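The Room Above the Bakery

When Zoia Kravets came to Clarov, she rented the room above the bakery because it was the only one with a window to the river. The owner asked 82 dollars for a week and did not ask for papers. The stairs were steep, and in the mornings the smell of bread came up through the floor before the light came.

She had with her one suitcase and a letter for Lina Hourani, who was her mother's friend from the school years. The letter was never opened. It was addressed to 1706 Stelmakh Road, and for three days Zoia walked along this road and found that the numbers ended at the petrol station.

"They moved the road," said the man at the counter. "After the flood. You want the old one, on the other side."

So she crossed the bridge. The old road was grey gravel, with mailboxes that leaned toward the ditch. At the last house an old woman was taking in her washing. She held a pillowcase to her chest and looked at Zoia for a long time.

"You have her walk," the woman said.

They drank tea in the kitchen. Lina put the letter beside the sugar bowl and spoke about other things: the neighbour's dog, the price of firewood, the winter when the river stayed frozen until May. Zoia understood that she must not hurry her.

When it became dark, Lina brought the rest of the washing from the basket and they began to fold it together, as Zoia had done with her mother – corner to corner, without speaking.

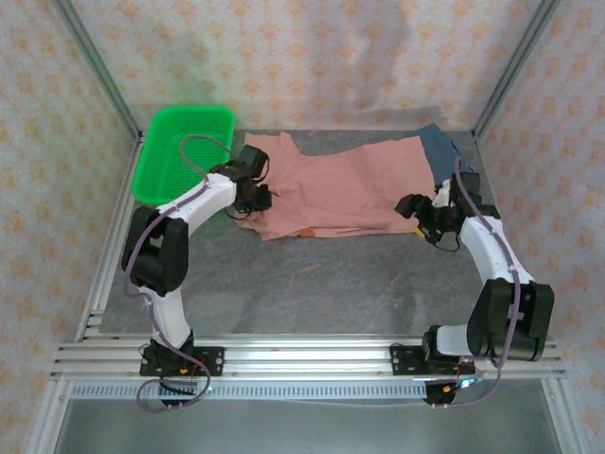
Pink over dark blue, laid out on the table.

"She wrote to me also before," Lina said at last. "I did not answer. I was angry about a colour of a dress, can you imagine?"

Zoia put the towel on the pile. Then she took the letter and, with the small knife for butter, she opened it.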